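Open Day at the Banik Blanket Mill, Oltska

The Banik mill opens to the public twice a year, once in spring and once in September. I went on 28 May 2024 with a group of 30. Entry was free but you had to book, and the places were gone within a week.

Getting there

Bus 56 from Pallport stops at the mill gate. The ride took longer than the timetable said, and we missed the introduction. There is parking behind the dye house, but it was full by ten.

The weaving hall

The tour starts in the weaving hall, which is loud enough that they hand out ear plugs at the door. Only part of the hall was running. Our guide explained that the older looms are kept for short orders and samples, and that changing a loom over to a new width can take most of a shift. We were allowed to stand behind a yellow line and watch a plain gray cloth come off the roller.

Printing and finishing

Printing was the part I liked best. Each color goes on separately, so a simple two-color pattern is much cheaper to make than a floral one. Animal prints sell all year, the guide told us, and deer do better than anything else. I have one of that sort on the bed at home, dusty pink with big white polka dots and black deer, so I paid attention to how the edges of a dark shape are kept sharp on a pale ground.
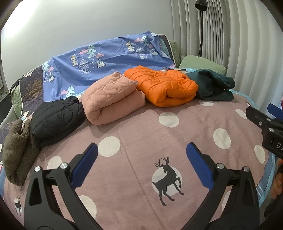

The shop

The factory shop is run by Shezi, a separate firm, and takes cards. Seconds are on the left as you walk in. Most have a small flaw in the hem or a faint print line. I bought two singles and a throw. Full-size blankets were not much cheaper than in town.

Practical notes

The tour lasts 90 minutes, with stairs in 2 places and no elevator. Wear closed shoes. The canteen sells soup and coffee until three. Booking for the fall date opens in August.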